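Chun-yin Tam
@chunyintam
2024-06-11

Ich habe im Mai jede Snackverpackung aufgehoben, die in unserem Haushalt angefallen ist. Ein paar Zahlen dazu. 1/7
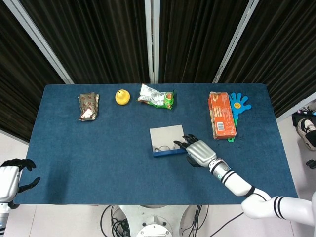
Zerknitterte Snacktüten auf blauem Filz.

2/7 Zusammen waren es 105 Verpackungen. 26 davon stammen von Müsliriegeln, der Rest von Chips, Keksen und Nüssen.

3/7 Bezahlt haben wir dafür laut Kassenzetteln mehr als für Obst. Das hatte ich andersherum erwartet.

4/7 Zur Entsorgung: Leere Tüten kommen bei uns in den Gelben Sack. Papier und Folie trenne ich, wenn es ohne Schere geht. Nicht ineinanderstopfen, das erschwert die Sortierung.

5/7 Bei 13 Tüten stand gar kein Hinweis zum Material drauf. Den Hersteller von einer davon habe ich angeschrieben, bisher keine Antwort.

6/7 Seit Juni kaufen wir Nüsse im Unverpacktladen Pronarano. Kostet etwas mehr pro 100 Gramm, dafür nehme ich weniger mit. Chips gibt es dort leider nicht.

7/7 Die Tabelle mit allen Einträgen stelle ich am Wochenende online. Wer selbst mitzählen will: Datum, Sorte und Gewicht reichen völlig. Den Preis habe ich erst ab der zweiten Woche notiert und musste dann Kassenzettel suchen.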